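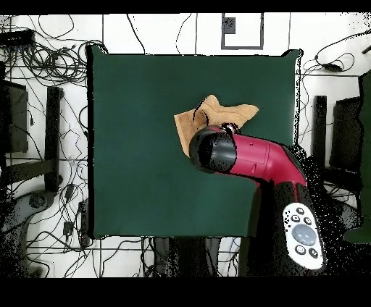 2. Cloth grasping, status in May

The red arm now works on the tan cloth over the green mat, with the method of Kiros Wako: the gripper presses first on a low part of the cloth, then closes. We recorded 3125 trials. In 467 of them the fold was lost during the lift — mostly with flat folds. The new press depth is set from the last 10 trials.

Open point: the cables on the floor must be put in order before Marcelino Sepúlveda starts the second test series.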